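3.2 Participants and training blocks

Players were drawn from the two Brilex club squads and from the Sirton under-18 program. All of them had trained for at least one full season, and all of them believed, when asked at intake, that they already jumped higher than most of their teammates. This is arithmetically difficult, but we recorded it anyway.

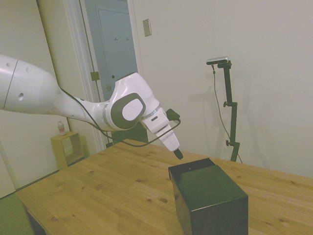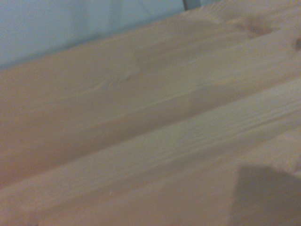

Figure 2. Arm and tabletop (first image); close view of pine planks (second image).

Each player was assigned to one of two off-season blocks. The first was the usual club routine of squats, lunges and a good deal of standing near the squat rack. The second, which we call the Buckley block, swapped half of the lifting for approach jumps, landing drills and short sprints. Both blocks ran to 24 sessions, and no session was longer than 90 minutes, warm-up included. Coaches were asked to keep everything else the same. Most of them did, apart from one squad that discovered beach volleyball partway through and had to be talked back indoors.

Blocks were assigned by position group, so that setters, middles, outside hitters and liberos appeared in both. Liberos raised the reasonable objection that they are not allowed to attack the ball above the net and could see little point in learning to reach it. We kept them in. A libero's first step and a hitter's takeoff draw on much the same strength, and leaving them out would have cost us the most punctual people in the study.

3.3 Jump testing

Standing reach was taken first, with the player flat-footed and one arm raised. We mention the flat feet because standing reach is subtracted from jump reach, and any player who has worked this out will try to sink into the floor while being measured. Shoulders were checked, gently, for slouching.

Jump reach was then tested in two ways: from a standing start with an arm swing, and from a three-step approach. Players rested for 20 seconds between attempts, and the best valid attempt of each kind was kept. An attempt was thrown out if the player landed outside the marked area or took a fourth step and called it a short one. Across both rounds of testing we kept 336 valid attempts.

Testing took place at the Jirnuswood sports hall on Saturday mornings. The hour was not ideal. Teenagers tested before lunch may not be showing the full range of human movement, and the first round should be read with that in mind. The second round was held at the same hour to keep the two comparable, over the written protest of one squad.

3.4 Fatigue and match play

A jump made fresh in a quiet gym says only so much about a jump made late in the fifth set with a sore knee and a parent shouting advice. We therefore repeated the approach jump directly after a practice match in each round. Players were told about this test in advance. Several seem to have planned for it by not chasing balls in the last few rallies, and their coaches have been informed.

Landing was scored by two raters, who marked each attempt as balanced, stiff or off balance without knowing which block the player had followed. Where the raters disagreed, they watched the attempt again together. If they still disagreed, the attempt went down as off balance, on the grounds that a landing worth arguing over was probably not a good one.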